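# Titholm gripper comparison

The **Titholm gripper comparison** is a series of bench trials in which several robot grippers are fitted to the same arm and tested on the same small parts. It is carried out at the Titholm workshop, a shared laboratory for automation. The trials are known mainly for their use of small metal parts, such as gears and spacers, which are harder to hold than the boxes and blocks used in many older tests.

## Background

The workshop first used its arms for packing work, and the grippers were chosen by price and weight. When the laboratory began to take assembly jobs, the operators noticed that a gripper which was good with cartons could be poor with a gear lying flat. The first comparison was made in April, with two grippers and one arm. Both grippers had two fingers. The Onano has short fingers with replaceable tips, and the Kekana has longer fingers and a wider opening of 80 millimetres. A third model, the Verkisport, was added later. It weighs 890 grams, and it is the heaviest of the group.

## Method

Each gripper is mounted on the wrist of the arm and connected to the same controller. The part is placed on a dark mat, in a position which the operator chooses from a printed list. The arm goes down from above, closes the fingers, lifts the part and holds it for nine seconds. One series has 20 attempts for each part. An attempt is counted as failed if the part turns in the fingers so far that it could not be put on a shaft.

The colour of the mat was discussed for some time. A grey mat was used in the beginning, but the camera often lost the edge of metal parts on it. With a navy mat the edges are easier to find, although bright reflections on polished parts are still a problem.

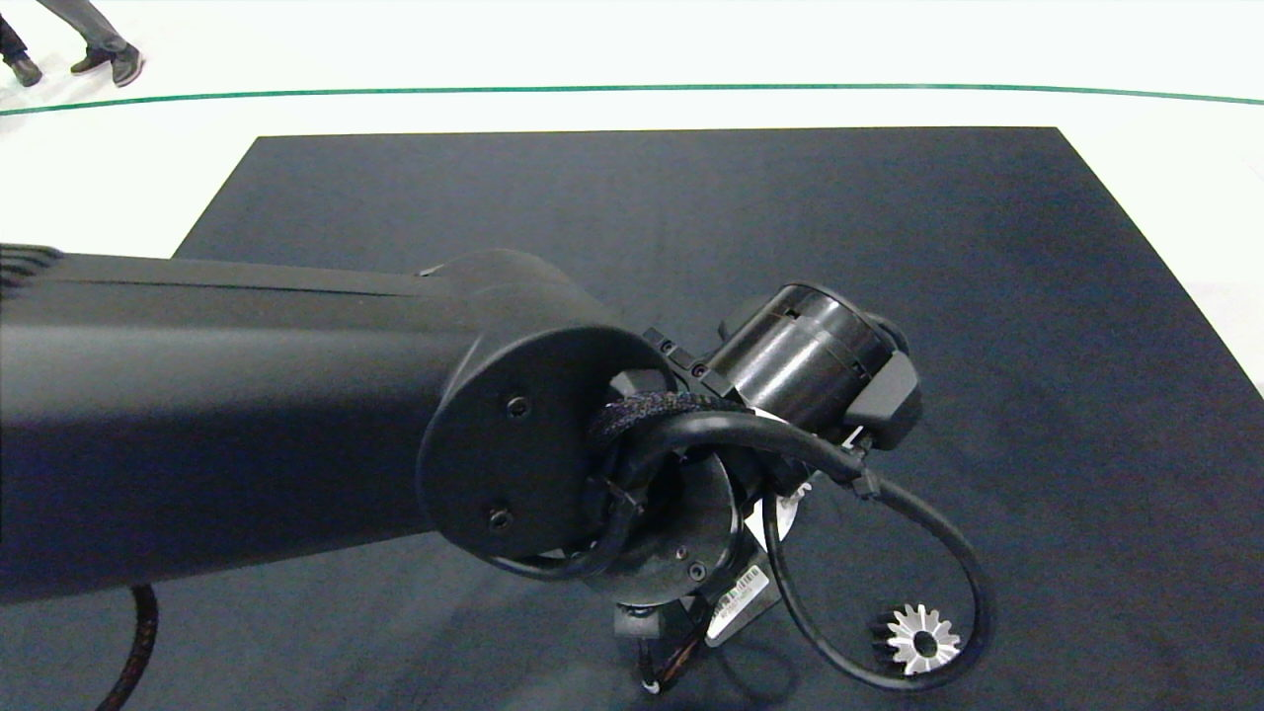
*Page last changed: April, 16:20*

The small silver gear is the most difficult part in the list. It is low, so the fingertips must come very near to the mat before they close, and its pointed teeth give little surface to press on. If one fingertip meets a tooth and the other meets a gap, the gear may turn during the lift. The position of the wrist is therefore adjusted before each series, and the operator writes the angle in the log.

## Cables

Cable routing is treated as a part of the comparison. The cable must have enough free length for the last joint to rotate, and for this purpose a loop is left at the wrist. A loop that is too large can touch the mat or push the part. A loop that is too tight pulls on the connector when the wrist turns. Cable ties are used to hold the loop, and braided sleeve protects the places where the cable rubs.

In the first series with the Kekana, several failures were blamed on the fingers. When the operators looked at the recordings again, they found that the cable had moved the part before the grip. The series was repeated with a new routing and the old results were withdrawn.

## Results

The Onano gave the best results with thin parts, and the Kekana was better with wide ones. The Verkisport held heavy parts most firmly, but it reached the force limit of the arm sooner than the others. Changing from one gripper to another took about 20 minutes, including calibration of the camera.

The results are valid only for the arm and the mat used at Titholm. Soft parts and oily parts have not been tested.

## See also

- Force limit
- Parallel gripper
- Tool calibration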